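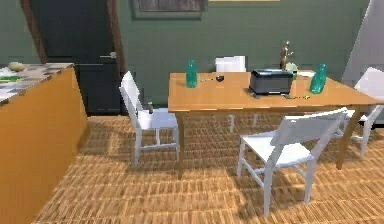
Zuleica Guerra 님은 콤프레서를 사 놓고도 한 달 동안 코드를 못 꽂았다고 하셨어요. 설명서에는 압력이니 유량이니 하는 말만 잔뜩이고, 정작 궁금한 건 밤에 돌려도 되는지, 물은 언제 빼는지 같은 것들이었는데 어디에도 속 시원하게 적혀 있지 않더라는 말씀이었습니다. 그 편지를 읽고 저희가 꽤 뜨끔했답니다.

그래서 그동안 프로랜스(Prorance) 공구점으로 들어온 문의 441건을 다시 꺼내 읽고, 가정용 소형 에어콤프레서에 관한 이야기만 따로 모아 보았습니다. 글이 좀 깁니다. 처음부터 다 읽으실 필요는 없고, 궁금한 데만 골라 보셔도 괜찮아요. 상품 가격과 재고는 수시로 바뀌니 주문하실 때 상품 페이지에 나오는 내용을 기준으로 봐 주세요.

고르기 전에

탱크는 클수록 좋은가요?

제일 많이 받는 질문이라 맨 앞에 두었습니다. 탱크는 공기를 담아 두는 통이고, 공기를 만드는 건 펌프예요. 탱크가 크면 모터가 덜 자주 켜지고 압력도 천천히 떨어지니까 분명 편하긴 합니다. 그런데 펌프가 작은데 탱크만 크면 한 번 비운 뒤에 다시 채우는 시간이 한참 걸려요. 타이어에 바람 넣고, 가끔 타카로 몰딩 붙이고, 키보드 먼지 터는 정도라면 손으로 들고 다닐 수 있는 작은 탱크로 충분합니다. 저희 매장에서도 처음 오신 분께는 큰 것보다 혼자 들 수 있는 것을 먼저 보여 드려요. 무거워서 베란다 구석에 두기만 하다가 중고로 내놓으시는 경우를 정말 많이 봤거든요.

상품 설명에 나오는 토출량은 어떻게 읽어야 하나요?

토출량은 일정한 시간 동안 나오는 공기의 양인데, 이게 어떤 압력에서 잰 값인지가 중요합니다. 압력이 낮을수록 숫자가 크게 나오니까요. 그래서 두 제품을 비교하실 때는 같은 압력에서 잰 값끼리 나란히 놓고 보셔야 해요. 어떤 상자에는 실제 토출량이 아니라 피스톤이 빨아들이는 이론상의 양이 큼지막하게 적혀 있기도 합니다. 그럴 땐 작은 글씨까지 꼭 읽어 보시고, 그래도 모르겠으면 모델명을 저희에게 보내 주세요. 쓰실 공구의 소비량을 먼저 확인하고, 콤프레서의 실제 토출량이 그보다 넉넉한지 보는 순서가 좋습니다.

오일식과 무급유식, 뭐가 다른가요?

오일식은 펌프 안에 윤활유가 들어가는 방식이에요. 오일 점검과 교환을 해 주어야 하고, 옮길 때도 눕히면 안 됩니다. 손이 가는 대신 꾸준히 관리하면 오래 쓰는 분이 많아요. 저희 단골 Iolo Pumphrey 님은 오일식을 1,000시간 넘게 돌리셨는데, 오일 교환 날짜를 뚜껑에 종이테이프로 붙여 두신다고 해요. 무급유식은 오일을 넣지 않으니 관리가 간단하고, 나오는 공기에 기름기가 섞일 걱정도 덜합니다. 취미로 가끔 쓰시는 분, 에어브러시로 도색하시는 분께는 대체로 무급유식을 권해 드려요. 다만 무급유식이라고 다 조용한 건 아니랍니다. 이 부분은 바로 다음 질문에서 이어서 말씀드릴게요.

아파트에서 써도 될까요? 저소음 제품이면 밤에도 괜찮을까요?

저소음이라고 적힌 제품도 소리는 납니다. 옆에서 대화가 되는 정도인 것과 아래층이 못 듣는 것은 전혀 다른 이야기예요. 특히 귀로 듣는 소리보다 바닥을 타고 내려가는 진동이 문제가 될 때가 많습니다. 두툼한 방진 고무판을 깔고, 벽에서 조금 떼어 놓고, 탱크는 낮에 채워 두었다가 쓰시는 게 좋아요. 그래도 저녁 늦게는 모터가 켜지지 않게 전원을 꺼 두세요. 소음이 걱정되신다고 콤프레서를 상자나 이불로 덮으시는 분이 계신데, 이건 부탁이니 하지 말아 주세요! 열이 못 빠져나가서 모터가 금방 뜨거워지고, 심하면 불이 날 수도 있습니다.

이 콤프레서로 스프레이건이나 임팩트렌치도 쓸 수 있나요?

쓸 수는 있는데 만족하실지는 다른 문제예요. 타카처럼 한 번 톡 쏘고 쉬는 공구는 작은 콤프레서와 잘 맞습니다. 반대로 스프레이건, 샌더, 임팩트렌치처럼 방아쇠를 당기고 있는 내내 공기를 먹는 공구는 작은 탱크를 순식간에 비워 버려요. 의자 다리 하나 칠하는 정도면 중간중간 쉬어 가며 하실 수 있지만, 문짝이나 차체처럼 넓은 면은 압력이 떨어지면서 도막이 고르지 않게 나옵니다. 에어브러시는 워낙 소비량이 적어서 괜찮고요. Nazma Weerakoon 님께서 샌더를 물려 보고 답답해서 혼났다고 후기를 길게 남겨 주셨는데, 저희가 상담 때 더 분명히 말씀드렸어야 했다고 반성했습니다.

처음 쓰실 때

상자를 열고 바로 전원을 켜도 되나요?

잠깐만 참아 주세요. 먼저 운송 중에 부러지거나 헐거워진 곳이 없는지 보시고, 동봉된 흡기 필터와 고무발을 끼우셔야 합니다. 오일식이라면 오일 창의 표시까지 오일을 채우는 게 우선이에요. 출고할 때 오일을 빼고 보내는 모델이 있어서, 그냥 돌리면 펌프가 상합니다. 그다음 평평한 곳에 놓고, 모델별 설명서에 적힌 길들이기 운전을 해 주세요. 보통은 드레인 밸브를 열어 놓고 부하 없이 돌리는 과정인데, 시간은 모델마다 다르니 설명서를 따라 주시고요. 종이 설명서를 잃어버리셨어도 걱정 마세요, 파일로 다시 보내 드립니다.

멀티탭이나 연장선에 꽂아도 되나요?

가능하면 벽 콘센트에 바로 꽂아 주세요. 콤프레서는 켜지는 순간에 전류를 확 끌어 쓰기 때문에 가늘고 긴 연장선을 쓰면 전압이 떨어져서 모터가 웅웅거리기만 하고 못 돌 때가 있습니다. 전선이 뜨거워지는 것도 위험하고요. 거리가 모자라면 전선을 늘이는 대신 에어호스를 늘이시는 편이 낫습니다. 호스가 길어져도 압력이 조금 줄기는 하지만 모터에 무리가 가지는 않으니까요. 꼭 연장선을 써야 한다면 제품의 소비전력을 감당하는 굵은 선으로, 감아 둔 릴은 전부 풀어서 쓰셔야 합니다.

압력계가 두 개인데 어느 쪽을 봐야 하나요?

한쪽은 탱크 안의 압력이고, 다른 한쪽은 레귤레이터를 지나 호스로 나가는 압력입니다. 공구를 쓸 때는 나가는 쪽을 보시면 돼요. 공구마다 허용 압력이 적혀 있으니 그 값을 넘기지 않게 손잡이를 돌려 맞추세요. 한 가지 요령이 있다면, 높은 쪽에서 내려서 맞추기보다 일단 낮게 내렸다가 올리면서 맞추시면 바늘이 더 안정적으로 섭니다. 그리고 방아쇠를 당기면 바늘이 조금 내려가는데, 정상이니 놀라지 마세요.

커플러가 안 맞아요. 불량인가요?

대개는 불량이 아니라 규격이 달라서 그렇습니다. 눈으로 보면 거의 똑같이 생겼는데 끼워 보면 헐겁거나 아예 안 들어가는 일이 흔해요. 해외에서 산 타카와 국내에서 산 호스를 연결하실 때 특히 그렇고요. 억지로 끼우면 쓰는 도중에 호스가 튀어 나갈 수 있으니, 공구 쪽 플러그를 호스와 같은 규격으로 바꿔 주세요. 나사산에는 테프론 테이프를 감되 끝쪽 산은 비워 두고 감으시면 조각이 공구 안으로 들어가는 걸 막을 수 있습니다. 규격을 모르시겠다면 사진을 찍어 보내 주셔도 좋습니다.

에어건으로 옷에 묻은 톱밥을 털어도 되나요?

이건 길게 말하지 않을게요. 사람 몸 쪽으로는 쏘지 말아 주세요. 압축공기는 눈과 귀를 다치게 할 수 있고, 상처로 들어가면 정말 위험합니다. 옷은 솔로 터시고, 에어건을 쓰실 때는 보안경을 꼭 쓰세요. 아이가 옆에서 장난감처럼 만지려고 하는 경우도 있으니 쓰지 않을 때는 호스의 공기까지 빼 두시면 마음이 놓입니다.

관리와 고장

탱크의 물은 얼마나 자주 빼야 하나요?

쓰신 날마다 빼 주세요. 공기를 압축하면 그 안의 습기가 물이 되어 탱크 바닥에 고이는데, 그대로 두면 안쪽부터 녹이 습니다. 겉은 멀쩡해 보이니 더 무섭지요. 먼저 전원을 끄고 압력을 낮게 내린 다음, 밑에 걸레나 납작한 그릇을 받치고 드레인 밸브를 천천히 여시면 됩니다. 밸브가 살짝 뒤로 기울인 쪽에 있는 모델은 본체를 그쪽으로 기울여 주셔야 다 나와요. 누런 물이 조금 섞여 나올 수는 있습니다. 그런데 녹 조각이 보이거나 탱크 표면에서 바람이 새면 바로 사용을 멈추셔야 해요. 탱크는 때우거나 용접해서 다시 쓰면 안 되는 물건입니다.

쓰지도 않는데 모터가 가끔 저절로 켜집니다.

어딘가에서 공기가 새는 거예요. 탱크 압력이 정해진 값 밑으로 내려가면 모터가 알아서 켜지게 되어 있거든요. 주방세제를 물에 풀어서 붓으로 연결 부위마다 발라 보시면 새는 자리에 거품이 올라옵니다. 전기 부품에는 묻지 않게 조심하시고요. 열에 여덟아홉은 커플러나 호스 이음매라서 조여 주거나 패킹만 바꾸면 해결됩니다. 모터가 멈춘 뒤에도 압력 스위치 쪽에서 계속 쉭쉭 소리가 나면 체크밸브일 가능성이 높은데, 이건 탱크 압력을 완전히 빼야 손댈 수 있는 곳이라 익숙하지 않으시면 맡겨 주시는 게 좋겠습니다.

한참 쓰다가 갑자기 꺼졌어요.

과열 보호 장치가 작동했을 수 있어요. 전원 스위치를 끄고 코드를 뽑은 다음 바람이 통하는 곳에서 충분히 식혀 주세요. 리셋 버튼이 있는 모델은 다 식은 뒤에 누르시면 됩니다. 다시 켰는데 또 금방 꺼진다면 흡기 필터가 먼지로 막혔는지, 연장선을 쓰고 계신지, 쉬지 않고 너무 오래 돌리신 건 아닌지 살펴봐 주세요. Gwawr Craddock 님은 필터를 꺼내 보고 원래 색이 흰색이었다는 걸 처음 아셨대요. 목공 작업을 자주 하시면 필터는 생각보다 빨리 막힙니다!

겨울에 시동이 안 걸려요.

11월쯤부터 부쩍 늘어나는 문의입니다. 오일식은 추우면 오일이 되직해져서 모터가 힘겨워해요. 실내에 들여놓아 온도를 올린 뒤 드레인 밸브를 열고 잠깐 돌려 보시면 대부분 살아납니다. 탱크나 호스에 남은 물이 얼어서 막히는 경우도 있는데, 이럴 때 토치로 녹이시는 건 절대 안 됩니다. 그냥 따뜻한 곳에 두고 기다려 주세요. 창고에 오래 두실 거라면 물을 빼고 밸브를 열어 둔 채로 보관하시면 됩니다.

주문과 배송, 보증

플루스팀게이트(Plustimgate) 제품과 아세파(Assefa) 제품의 부속이 서로 맞나요?

흡기 필터는 호환되는 것이 있고, 압력 스위치와 펌프 부속은 맞지 않습니다. 두 회사 모두 저희가 취급하니까 모델명과 제조 번호를 알려 주시면 맞는 부속을 찾아 드릴게요. 제조 번호는 탱크 옆면 명판에 있습니다. 명판은 떼지 말아 주세요, 나중에 부속을 찾을 때도 보증을 받을 때도 그게 있어야 일이 쉬워집니다.

배송은 얼마나 걸리나요?

재고가 있는 제품은 이르크게이트(Irkgate) 창고에서 나가고, 결제 확인 뒤 영업일로 3일 안에 출고합니다. 무게 때문에 일반 택배가 아니라 화물로 가는 모델이 있는데, 그런 모델은 상품 페이지에 따로 적어 두었어요. 엘리베이터가 없는 건물이면 주문하실 때 메모를 남겨 주세요. 기사님과 미리 이야기해 둘 수 있습니다.

써 보고 마음에 안 들면 반품할 수 있나요?

오일을 넣기 전이고 전원을 켜지 않은 상태라면 받아 드립니다. 한 번이라도 돌린 제품은 단순 변심으로는 어렵고, 제품에 이상이 있으면 물론 저희가 책임지고 교환이나 수리를 해 드려요. 상자와 안쪽 완충재는 당분간 버리지 말아 주시고, 보내실 때는 탱크의 공기와 물, 오일을 모두 빼 주셔야 합니다. 오일이 든 채로 눕혀서 보내신 상자를 받은 적이 있는데, 다른 분 물건까지 흠뻑 젖어서 한바탕 난리가 났었답니다.

보증 기간은요?

가정용 모델의 펌프와 모터는 구입일부터 2년입니다. 호스, 필터, 패킹 같은 소모품은 빠지고, 영업용으로 쓰신 경우에는 조건이 달라져요. 영수증이 없어도 저희 매장에서 사셨으면 성함과 연락처로 찾아볼 수 있으니 일단 편하게 연락 주세요. 다른 곳에서 사신 제품도 유상 수리는 받고 있습니다.

전화로 물어봐도 되나요?

그럼요. 상담은 Joelle Kanaan이 맡고 있고, 오전에는 출고 준비로 통화가 어려울 때가 있으니 오후에 걸어 주시면 금방 연결됩니다. 소리가 이상하다는 문의는 콤프레서를 켜 둔 채로 전화하시면 서로 말이 안 들려서요, 소리를 녹음해서 메일로 보내 주시는 편이 훨씬 빨라요. 모델명도 함께 적어 주세요.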